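Skillness Table Kitchen
User Guide, Section 4: Laying Out the Tabletop
Revised 2020-08-01

Read this section after the table has been assembled and leveled (Section 3). It covers where the loose items go, how to load them, and how to clean up at the end of a session. Allow 15 minutes the first time.

The Table Kitchen is used for short food preparation tasks by one person, with or without a helper. The layout described below is the standard layout. Task cards in the Remorell and Jodcombe sets both assume it. If you use a different layout, read the cards through before the session and change the directions to match.

Before you start

Wipe the brown tabletop with a damp cloth and dry it with a second cloth. The finish is matte, and streaks show if it is left to air dry.

Check that the tabletop is free of crumbs along the back edge. Crumbs collect there and end up under the wooden box.

Have these items within reach:

Woven basket
Peg stand
Wooden box with black handle
White appliance, unplugged
Two cloths
Non-slip pads (in the bag marked 341)

CAUTION: Do not plug in the appliance until you reach the end of this section. The cord must never run across the working area or hang off the front of the table where a knee or a chair arm can catch it.

4.1 Placing the items

1. Stand at the front of the table, where the user will sit or stand. "Left," "right," "front," and "back" in this guide are always given from this position.

2. Put the woven basket at the back left. Leave a hand's width between the basket and the edge. The basket is light and slides easily, so keep it off the non-slip pads and let it move when someone reaches into it. Fixing it down leads to tipped fruit.

3. Put the peg stand to the right of the basket and closer to the front. Set the square base flat on the tabletop and press down on each corner. If it rocks, something is stuck to the underside.

4. Put the wooden box at the back right with the black handle facing left. Use both hands. The oak surface marks if it is dragged, and so does the table.

5. Put the white appliance in front of the wooden box, also with its handle to the left. Both handles can then be reached from the middle of the table without leaning over anything.

The arrangement leaves most of the brown surface between the basket and the appliance open for work. Users who favor the left hand usually do well with the same layout, but see 4.3.

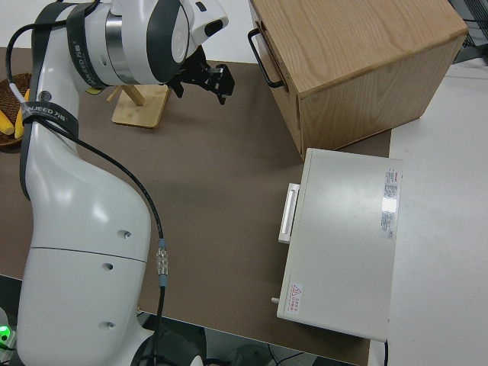
4.2 Loading the basket and the box

1. Put whole fruit in the basket. Bananas, apples, and oranges all work. Do not put in anything that has been cut, and do not put in berries, which stain the weave.

2. Fill the basket no higher than the rim. When it is piled up, the pieces at the top roll off toward the peg stand.

3. Put dry goods in the wooden box: bread, rolls, crackers, tea in its packet. Anything opened should go in a closed bag first. The box keeps dust off but it is not airtight.

4. Keep raw meat, fish, and dairy products out of both. They go back in the refrigerator between steps.

5. Hang light things only on the peg. A cloth with a loop or a set of measuring spoons on a ring is fine. The peg is set at an angle so that a loop stays on by its own weight, and a heavy item will pull the stand over.

NOTE: Bananas ripen other fruit. If the table is used once a week, take the basket home or empty it after each session. Several centers have found very soft pears at the bottom.

4.3 Changing the layout

The standard layout can be reversed for a user who cannot reach across to the right. Move the white appliance and the wooden box to the left side and the basket and the peg stand to the right. Turn the box so that its handle faces the middle of the table.

The appliance cannot always be turned the same way. Check that the handle can still be reached and that the vents are clear. If one side has to be close to a wall, leave the clearance given on the rating label.

For a user with low vision, the contrast between the white appliance and the brown tabletop is helpful and should be kept. Do not put a light cloth or a tray under the appliance. The wooden box is harder to pick out against some walls. A strip of dark tape along the top front edge is enough, and it peels off the oak cleanly if you remove it within the month.

For a user who works from a wheelchair, bring everything on the back row forward by one hand's width. Check the reach with the user in place before you load anything.

If two people share the table, clear the peg stand away completely. It is the first item to be knocked.

4.4 Fitting the non-slip pads

The pads go under the white appliance and under the wooden box. The basket and the peg stand do not need them.

1. Tip the box back and have a helper slide one pad under each front corner.

2. Lower the box and repeat for the rear corners.

3. Fit the appliance in the same way, with four pads. Do not cover any opening on the underside.

4. Push each item gently from the side. It should stay where it is.

Pads lose their grip when they are dusty. Rinse them under warm water, shake them, and put them back dry. Replacement pads are sold in packs of 49 and can be cut with scissors.

CAUTION: Never use adhesive pads on the tabletop. The glue lifts the matte finish when the pad is pulled off, and the patch cannot be repaired.

4.5 Connecting power

Lead the cord straight back from the appliance and down behind the table. Clip it to the rear leg with the clip supplied. Plug it directly into a wall outlet. Do not use an extension cord.

Switch on only when the task card calls for it, and switch off at the wall before anyone wipes down the table. The outside of the appliance can become hot in use. Keep the top clear at all times, including cloths, cards, and the lid of anything.

4.6 Clearing up

1. Switch off, unplug, and wait until the appliance has cooled.

2. Empty the basket. Turn it upside down over a sink and tap the base. Do not soak it. If the weave is sticky, use a soft brush with a little soapy water and let it dry in open air, away from a radiator.

3. Wipe the wooden box in the direction of the grain with a cloth that has been wrung out well. Dry the handle last, as water left around the fixings will darken the oak.

4. Wipe the peg stand, including the underside of the base.

5. Wipe the white appliance with a damp cloth and no powder cleaner. Tea stains come off with a drop of dish soap.

6. Wipe the tabletop from back to front and catch the crumbs in your hand or a dustpan.

7. Put each item back in its standard position, or store it on the shelf if the room is used by other groups.

Oil the box and the peg stand once a year. May is a good time in most places, when windows can be left open. Use Higuchi clear wood oil or another food-safe oil, rub it in thinly, and leave both pieces overnight before use.

Questions about layout for a particular user can be sent to Mitali Dissanayake at the Skillness help desk. Include the height of the table and a note of which hand the user prefers.

Continue to Section 5, Using the Task Cards.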